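2 Setting up the tray and container

This section covers the Stinder tray and the small round container supplied with it. For fitting the table legs, see the Furnia booklet in the same carton. If you bought the tray on its own (part 3250), start at 2.2.

2.1 Choosing the table

Use a table with a flat, level top. The tray will stand on most painted, laminated or oiled surfaces, but it slides easily on glass and should not be used there without the stick-on pads.

1. Wipe the table top with a damp cloth and dry it.
2. Run your hand over the area where the tray will go. Remove crumbs, grit and old adhesive. A single grain under one corner is enough to make the tray rock.
3. Choose a place well in from the front edge, where both hands can reach it comfortably.

Note: A plain, light-coloured top makes a clear tray harder to see from a distance. If several people use the table, agree where the tray lives and leave it there.

2.2 Unpacking the tray

1. Open the inner bag by hand. Do not use a knife.
2. Peel the protective film from the underside, starting at a corner. The film is thin and can be mistaken for the tray itself, so check with a fingernail.
3. Wash the tray in warm soapy water and rinse it. Leave it upside down on a tea towel until dry.
4. Keep the card insert if you expect to post the tray or put it into storage.

Caution: Do not put the tray in a dishwasher. The plastic will cloud and may warp, and a warped tray cannot be flattened again.

2.3 Placing the container

1. Put the tray down with the open side up. Press lightly on each corner in turn to check that it sits flat.
2. Take hold of the container by its side, at mid-height. Gripping it by the top rim tends to tip it as it goes down.
3. Lower it straight into the tray until the base touches. Let go only when it is standing upright by itself. If the container is full, steady it near the top with your other hand. 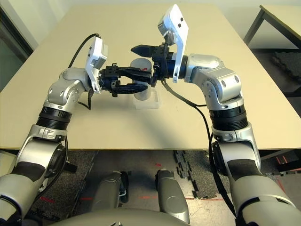

4. Check that the base is flat on the tray floor and has not caught on the side wall. If it leans, lift it out and start again. Pushing it sideways will scratch the plastic.

Caution: The filled container must not weigh more than 200 grams. Weigh it on a kitchen scale if you are unsure, particularly with screws, coins or other metal parts.

2.4 Moving the tray

Always empty the tray before moving it. It has no lip deep enough to hold a container that starts to fall.

1. Lift the container out and stand it to one side, on the same table, within easy reach.
2. Hold the tray by two opposite sides and lift it. Do not drag it.
3. Set it down in the new place and repeat the corner check in 2.3, step 1.
4. Return the container.
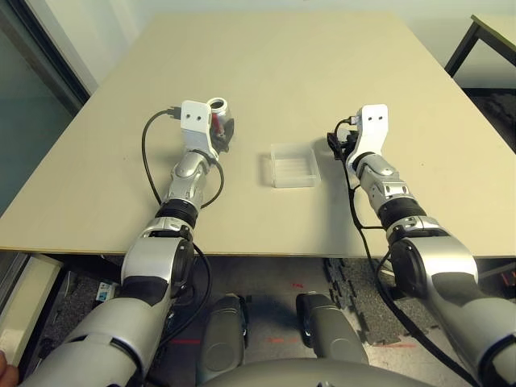
Fig. 2. The tray on the table, with the container out of it.

Note: Earlier copies of this guide told you to slide the tray on a folded cloth. Please ignore that instruction. It was taken out in October after customers in Astley reported fine scratches on the underside.

2.5 Everyday use

The container can be left in the tray or beside it. Use the tray when you are filling or emptying small items, as it will catch most of what you drop. At other times the container can stand directly on the table, which leaves the tray free for sorting.

When you are sorting, put the container on the side of your stronger hand and the tray in front of you. Left-handed users should reverse any layout shown on the carton. Keep enough space between the two that your sleeve does not catch the container as you reach across.

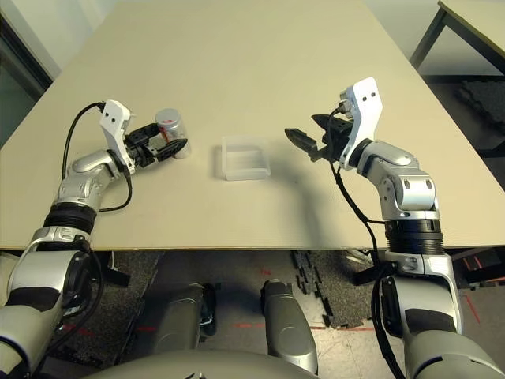
Try the layout with an empty container first and change it until the reach feels natural. People who sit to work usually want everything a little nearer than people who stand. Once you have settled on a position, a small pencil mark on the table at two corners of the tray will help you find it again after cleaning.

2.6 Cleaning and spare parts

Wipe the tray weekly with a soft cloth. Stubborn marks come off with washing-up liquid left on for a few minutes. Do not use scouring pads, white spirit or any spray meant for ovens.

Replacement trays are sold singly under part 3250. Stick-on pads are part 261 and come as a sheet. Both can be ordered from Marquez, who hold the spares for all Stinder table goods. For missing items in a new carton, write to Mark Anthony Dizon at the spares desk and quote the number printed on the end flap.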